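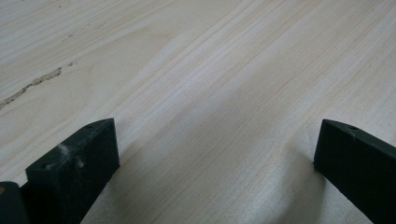 I have been asked to stop ironing tea towels, and I refuse. The request came from my brother-in-law Ifor, who had read somewhere that the average person throws away 1,000 hours of their life on housework that makes no difference to anyone. He is a man who once spent a whole October choosing a kettle.

My quarrel is with the idea that any job you could skip is a job you should. It has got into everything. The library in Makellow no longer stamps your books, so you go home with no idea when they are due and get an email telling you they were due yesterday. The baker stopped tying boxes with string. I am told this saves 30 seconds a box, and I would love to know where the baker keeps them all.

My aunt, Gunvor Kvam, scrubbed her kitchen table every evening with a brush and a bit of soap, always along the grain, whether or not anyone had eaten at it. It was plain pale wood with no varnish on it, and by the time I knew it the top had gone soft and faintly ridged, like corduroy. Did it need scrubbing every night? Of course it didn't. She also sang while she did it, rather badly, and you could not get a word out of her until she had finished. I think that was most of the point. She had four children and a husband who liked to explain the news.

People who sell us time never mention what it is for. I bought a dishwasher on the strength of the evenings it would give me back, and I have given them to my telephone. When I washed up by hand I at least looked out of the window, and knew which of the neighbours had a new car and which was pretending not to mind.

I don't want to go back to the mangle. Margit Hedlund across the road does own one, and she can keep it. But I would like to be left alone with one or two pointless jobs, done slowly and slightly too often. Ifor is coming to lunch and there are six tea towels in the basket, so I had better get on.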